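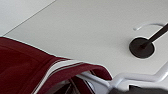
Montserrat Sotomayor asked after the last session why the commentary feed ran ahead of the pictures at the Gallardo ground, when both left the same truck. The short reply is that they did not take the same path.

Home | Modules | Handouts | Reading

Wednesday, June 16, 2021
By the Outside Broadcast teaching team

Handout 14: Sound and picture timing in live sport

Each camera signal passes through a frame store before it reaches the vision mixer. Radio cameras add the delay of their own link. In the Gallardo case the touchline radio camera arrived 130 ms late and the cabled cameras 70 ms late. The commentary microphones went straight to the sound desk with no delay set.

Method

Measure the path of every source at the desk input. Take the slowest source as the reference and delay the others to match. Crowd microphones are set last – distance from the pitch already makes them late, and this must be taken off the figure.

Do not correct at the encoder. A fixed offset there moves all sources together and leaves the error between them unchanged.

Task for the November session: draw the signal path for one touchline camera and one commentary position, with the delay marked at each stage. Room 511.

Related handouts
Replay servers and the Plamex log sheet
Radio camera links at Stoliritz
Talkback for small crews
Flelora cup final: running order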